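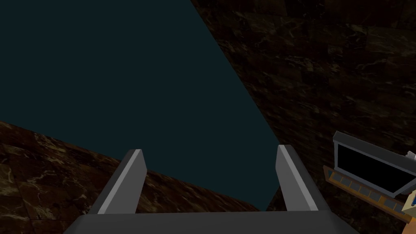 Dock icons disappearing after restart on the Plornow launcher, Besel phone, Android 11. Opened 4 Apr 2022 by Gareth Kettle. First up, I love this launcher and I've set it up on every phone in the house, so please read all of this as coming from a fan! The trouble is that when the phone restarts, the middle of my dock goes missing. The icon at each end comes back fine and everything between them is gone. Think of the gripper with its two grey fingers standing up at either end of the palm and nothing held in the gap, and you've got my dock. Tapping the gap does nothing. Long-pressing it brings up the wallpaper menu, so the launcher really believes there's no icon there.

Setup:
Phone: Besel, stock firmware, not rooted
Launcher: Plornow 2.3, build 53
Icon pack: Blackburn, full colour set
Widgets: Clindix weather on the first page, nothing else
Gestures: swipe up for the app drawer, double tap to lock
Backup: local, saved to the phone

What I'd already tried before opening this: restarting again (same result), clearing the launcher cache (same result), and dragging the missing apps back from the drawer. They stay put and work beautifully until the next restart. I haven't cleared data yet as I spent a whole evening on this layout and I'm very fond of it.

Status: Open. Assigned to Ashley Hollis.

Reply from Ashley Hollis, support
Hi Gareth, thanks for such a thorough write-up, and what a great setup, I'm a big fan of the Blackburn pack myself! Before we touch anything, please make a fresh backup: Settings, Backup, Save layout now. Copy the file somewhere off the phone too. Then could you try these in order and tell me where it changes?

1. Switch the icon pack to System default and restart.
2. If the gap is still there, turn off Dock paging under Desktop, Dock and restart.
3. If it's still there after that, go to the phone's own battery settings, find Plornow, and set it to Unrestricted. Restart once more.

Leave the Clindix widget where it is for now. I'd like to change one thing at a time.

Reply from Gareth Kettle
Done, and we have movement! Step 1: the icons came back. All of them, in the right order, in plain old system style. I put Blackburn back on, restarted, gap again. Back to system default, restarted, full dock. So I thought, brilliant, it's the icon pack. But then I carried on with your list anyway, and with Blackburn on and battery set to Unrestricted the dock also survives. Turning dock paging off made no difference either way.

So it's the icon pack or the battery setting, and either one cures it? I'm enjoying this more than I should be.

Reply from Ashley Hollis, support
That's a terrific bit of testing, thank you. It fits something we've been looking at. On restart the launcher asks the icon pack for each dock icon. If the pack is being held back by the phone's battery saver it can be slow to answer, and the dock gives up waiting. It should draw a plain icon in the meantime. On build 53 it draws an empty slot, and then saves the dock with that slot empty, so the icon doesn't return later.

I haven't worked out why your end icons are spared. Could you send a log? Settings, About, tap the version number until Developer appears, then Developer, Save log. Do it straight after a restart that shows the gap, with the battery setting back on Optimised.

Reply from Gareth Kettle
Log attached. Also, and this may be nothing, my two end icons are the phone and camera apps, and I'd given both of them custom pictures from my gallery. They don't come from Blackburn at all.

Reply from Ashley Hollis, support
It's not nothing, it's the answer! Custom pictures are stored inside the launcher, so they never have to wait on the pack. Your log shows the time-out on every other dock slot. I've passed it to Graham Dunmore on the development side.

Reply from Graham Dunmore, development
Reproduced here on a test phone on the first go, which makes a lovely change. The dock loader was treating "no answer yet" as "app removed". I've split those apart. A slow pack now gets a plain icon that swaps over once the pack wakes up, and the saved layout isn't touched. There's a test build in the beta channel if you'd like to try it. Your layout will carry over, but please keep that backup.

Reply from Gareth Kettle
Installed the beta, battery on Optimised, Blackburn on, restarted over and over. The dock comes back every time! For a moment I see the plain icons and then the colours pop in, and I kind of love watching it. Clindix is fine as well, it never missed a beat through any of this. One small thing: double tap to lock asked for its permission again after the update. I granted it and it's working.

Reply from Ashley Hollis, support
The permission prompt is expected when moving between the stable and beta channels, and you'll see it once more if you move back. I'm marking this one as solved in beta. Anyone on the stable build can set the battery option for Plornow to Unrestricted until the fix is released, then drag the missing icons back into the dock and restart to check.

Status: Solved (beta). Stable release to follow.

Comments

Wendy Catterall
Same fault with a different icon pack, also on a Besel. The Unrestricted setting fixed it for me. I did have to put the icons back by hand first, restoring from an old backup brought the gap back with it.

Graham Naylor
Does this affect folders in the dock too? Mine is still there but it opens with half the apps gone.

Graham Dunmore
@Graham Naylor Yes, same loader, and the beta covers folders as well. If yours still opens short after you've refilled it and restarted, please start a new ticket with a log and I'll happily dig in.

Graham Naylor
Refilled the folder on the beta and it's holding. Cheers! My favourite launcher is back in one piece.

We use cookies to keep you signed in and remember your ticket filters. Accept / Manage settings

Contact support | Copyright Plornow 2022 | Back to top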